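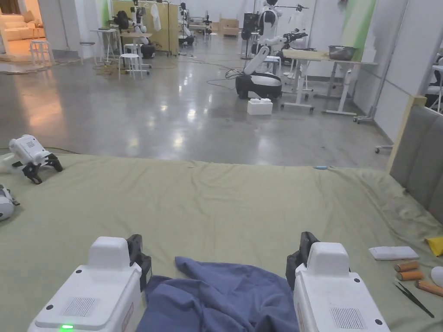 4.2 Beds as sorting tables

I started the Sturnero study thinking that most of my notes would be about kitchens. I had a whole set of codes ready for counters and drawers, and I was pretty attached to them. Then I went through the first batch of logs from the Brokilholm apartments and found that when people had a pile of small stuff to deal with, they very often took it to the bedroom and laid it out on the bed. Of the more than 3000 item placements in the full log, 800 were on a bed, and only the kitchen counter did better, with 1000. I had to go back and add a code for it in Skullora (the coding sheet we used all the way through), and then split that code in two a week later when it got too crowded.

Why a bed? The people I asked mostly shrugged and said it was big. I think that's a fair answer! A bed is usually the largest clear surface in an apartment of the kind we visited, it sits at a height where you can stand and look down over everything, and a small thing put down on fabric stays put. Several people told me they couldn't stand doing the same job on a glass table, where every pen and tube goes rolling off. On a sheet, a round thing settles into a wrinkle and waits for you. The drawback came up too, usually in the next breath: thin things disappear in the folds. Tweezers were fine if they were black and the sheet was pale. Hairpins were hopeless.

I coded how the layouts looked when they were left alone for a minute or more. Two arrangements covered nearly all of them. In the first, which I called the cluster, the small things sat close together toward one side of the bed, often near the headboard, and the rest of the sheet stayed free. Things of one sort tended to end up next to each other, although I wouldn't call it neat, and there was often one odd item that had wandered off on its own. In the second, the spread, items went wherever there was room, and the person walked around the bed to reach them. The spread was more common with clothes and the cluster with everything else, so I can't really say whether the difference comes from the person or from the load. I suspect the load.

Cloth gave me the most trouble. A folded towel counts as an item, no argument there. But a crumpled cloth may be laundry, or a cleaning rag somebody is still using, or just something dropped while both hands were busy with the next thing, and from the logs alone I couldn't tell these apart. My first rule was to count any cloth smaller than a pillowcase. It gave silly results, so I dropped it. In the final version a cloth counts only if it was picked up and put down again at least once during the session. I know some real rags got lost that way, and I can live with it.

4.3 Between the rooms

Sorting on a bed has a second half, and it took me longer to see it because I wasn't looking outside the bedroom. Once the groups are made, most of them belong somewhere else. The tweezers go to the bathroom, the remote goes to the living room, and the sponge goes back to the sink. So there's a lot of walking, and in the Casado building, where many of our visits were held, much of the walking is done along corridors.
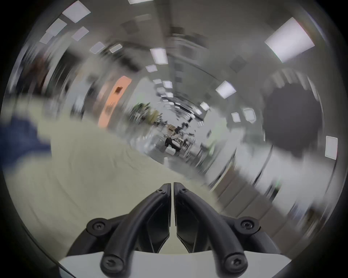

Figure 4. Indoor corridor with a pale beige floor, looking along its length.

I measured trips in the plainest way I could, as one count every time a person left the bedroom and came back. The median session had 17 of them. What surprised me was how many were made with one item in hand, even when three more things were bound for the same room and lying right there on the sheet. When I brought this up, people said they hadn't noticed, or that they liked to get one thing properly finished before touching the next. A few had a basket and used it, and their trip counts dropped a lot, but they also spent longer at the bed filling it, so the total time came out close to everyone else's.

Long corridors seem to change the habit a bit. In the apartments with a bathroom right next to the bedroom, single-item trips were the norm from start to finish. With a longer walk, people began with single items and switched to armfuls somewhere in the second half, usually after the first trip they grumbled about out loud. I have only a handful of long-corridor sessions, all from September, so please read this part as a hunch. The trip counts for each apartment are in the appendix, next to the floor plans, and Section 5 takes up what was still on the bed at the end.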